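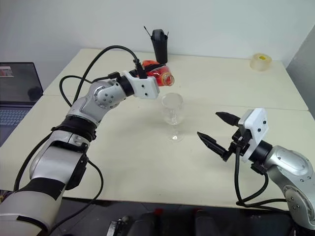 Vol. 4, Issue 4

Figure 2. Stemmed glass with a rounded bowl, red bottle tipped toward it.

3.2 What people mean by "a glass"

Diary studies of home drinking lean on one word, and the word is glass. The respondent writes down "two glasses, evening" and the coder turns it into milliliters using a standard figure. We did the same in our first paper. This section is partly a correction of that.

The Flitcombe diaries asked for drinks in glasses only. No size, no sketch, no picture of a glass to point at. Ristgate used the same form with one extra line at the bottom of the page, "anything else we should know," and that line is where most of the trouble showed up. People wrote things like "big glass" or "small one, was driving later" or "topped up, so one and a bit?" The coders had no rule for any of it. Early entries were left as one glass. Later ones were rounded up. We did not catch the switch until the pages were entered and the two halves of the file had different averages.

So, measured pours. Each household in the follow-up got a measuring jug and was asked to pour a usual glass of wine at home, into whatever they usually use, then tip it into the jug and write down the level. Water was fine if they did not want to open a bottle. Red and white were not separated on the form, which we regret. In all we had 1,250 returned sheets. Of these around 1,000 could be used. The rest had no reading, or a reading with no unit, or a reading in cups where the jug had no cup marks on it.

A stemmed glass with a rounded bowl, the kind in Figure 2, gives the pourer very little to go on. The sides curve out and then in, so the same rise in level means a different amount depending on where in the bowl it is. Straight tumblers are easier to judge and a fair number of Ristgate households drink wine from tumblers. The form did have a box for glass type. It was often left blank. Where it was filled in we kept the respondent's own words, and "wine glass" covers almost everything with a stem.

Some notes on the procedure, for anyone repeating it.

Jug first, then glass, is wrong. A few households filled the jug to a line and poured that into the glass, then reported the line. Those sheets look tidy – round numbers, same figure for every adult in the house. We dropped them where we could tell. Probably some got through.

Timing matters more than we planned for. Sheets filled in before noon run lower than evening ones. Might be the different people who answer in the morning, might be that nobody pours a usual glass at 10 a.m. and is guessing. We can't seperate the two with the data we have.

Bottle fullness was not recorded. It should be. Several respondents said they pour what is left so as not to keep an inch in the bottom, and a last glass is then either large or mean. The Fotard pilot had a question on this and it was cut to get the form onto one page. Bad cut.

Top-ups. No good answer here. A diary kept at the end of the evening counts the glasses a person remembers starting. One person who never lets the glass go empty may write down one. Asking for bottles shared per household gives a better total but then you lose who drank what, and the whole point of the diary was the individual.

Weighting. The Hrnčiar weights were built for food diaries and assume a portion is roughly stable for one person across days. For wine poured at home that looks doubtful. The repeat sheets, where the same person poured on more than one day, differ from day to day nearly as much as they differ between people. We kept the weights so that the tables can be compared with the earlier ones, and give the unweighted version in the appendix. Readers who only want one set should use the unweighted.

None of this makes the diaries useless. Counts of drinking days hold up fine, since a day with any wine is a day with any wine whatever the glass. Change over time within one household is also probaly safe, if they did not buy new glasses. Totals in milliliters are the weak part. Comparisons of totals between Flitcombe and Ristgate should be read with the coding switch in mind, and the regional table in our first paper should not be cited without the corrected figures in section 3.4.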